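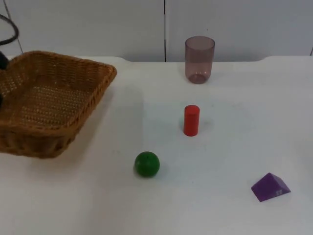
Manual saves are for cowards, wrote one reader after I mentioned in February that I'd be talking to the designer of Ranirik, and could I please ask why the thing lets you save anywhere.

So I asked! It was my first question, before either of us had touched our coffee, and the designer groaned so loudly that the next table looked over.

"I get that one every day," she told me. "The first build had four save points. Four, in the whole game. My own sister quit in the second dungeon and didn't tell me for a month."

Ranirik is the second game from Clomik, which is a very small studio (two desks and a couch, from what I gather), and if you haven't played it, it's a slow, rainy role-playing game about delivering letters across a country called Prikasia. I've put an embarrassing amount of time into it and I still can't get past the ferry. She laughed when I said so and wouldn't give me a hint.

What she would talk about was the old save system, which she loved and still kind of misses. You had to find a mailbox, and the mailbox had to be empty, and you paid a stamp every time. "I thought it was so clever," she said. "You'd be standing there in the rain with one stamp left, trying to decide. And testers hated it. They'd have to go pick up a kid or something, and they'd just switch off and lose the evening."

I told her I'd have loved it, and then I remembered how I yelled at the last game that did that to me, so maybe not.

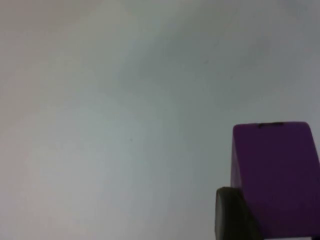
Issue 19, page 40

The stamps are still in there, by the way. They buy hats now. There are nearly 1,000 lines of dialogue about hats, and she wrote most of them on the train after the save system got ripped out, "out of spite, mainly."

I asked if a hard mode might bring the mailboxes back, and she went a bit quiet and stirred her coffee. "It's written. It's called the Coutinho route, after the street I lived on. It breaks if you save on the ferry, so it's not going out until I've fixed the ferry."

That ferry again! I asked whether autosave bothered her too, and no, she's fine with autosave, she just wishes the little spinning icon didn't pop up during the sad parts. You can turn it off under Display, second tab, which I had no idea about until she grabbed my laptop and showed me.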